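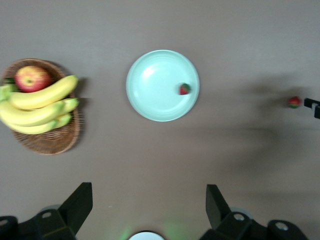 Apple in the wicker basket, table from overhead

From: Fadwa El Fassi
To: Clusano orchard list
Date: 20/12/2023
Subject: Re: storage apples going mealy already??

Hi all, quick one before I have to run out again.

On 'mealy' – first thing I'd ask is when you picked. If they were left hanging until they looked really red, that's probably your answer. Color tells you almost nothing. Cut one across the middle and look at the seeds, brown all over means get them in. Ideally a bit before that for the long keepers.

More below, in between your lines.

> We put up two trees' worth this fall, all wrapped in
> newspaper, and the bottom layer is already soft. Not
> rotten, just sad and floury. The rest seem ok for now.
> They're in the garage against the house wall.

House wall is the warm wall. Move them to the outside wall, off the concrete, on slats if you have some. A cheap min/max thermometer is worth it, mine went in the crate itself and not on the shelf next to it. Big difference. Mornings were fine and the afternoons were way too warm, had no idea.

Bottom layer soft also sounds like too deep. I go one layer, two at most. More trays, yes, more space, yes, sorry.

> Does the newspaper help at all or is it just habit?

Helps with rot spreading from one to the next. Does nothing for mealy. I wrap the ones meant for February and later and leave the rest bare so I can see them. Unwrapping 82 apples to find one bad one gets old fast.

> Also are they safe next to the potatoes?

No! Apples make the potatoes sprout and the potatoes make the apples taste like dirt. Opposite ends of the garage, or different buildings if you can. Onions same thing, keep them away.

> What do I do with the soft ones, is it sauce or
> compost?

Sauce. Or apple butter, which doesn't care about texture at all. Low oven, lid off, stir when you remember. Soft ones cook down quicker anyway. Only compost if it smells winey or it's brown at the core. Dried rings don't work well with mealy, they go like cardboard, tried it, fed them to the hens.

Other stuff –

Scion wood swap is on for February again, in Flandberg, same hall. Cut your wood while the trees are properly dormant, pencil thick, last year's growth, and LABEL IT. Tape and pencil, ink runs. Wrap in damp paper and then a bag, bottom of the fridge, and keep it away from the fruit.

Still looking for someone with a spare fruit press for next fall. Ours leaks at the base and I can't get teh gasket for it anymore. Will trade jars or rootstock.

If anybody answered me about the pruning day and I didn't write back, send it again please, my inbox ate a bunch of things.

Fadwa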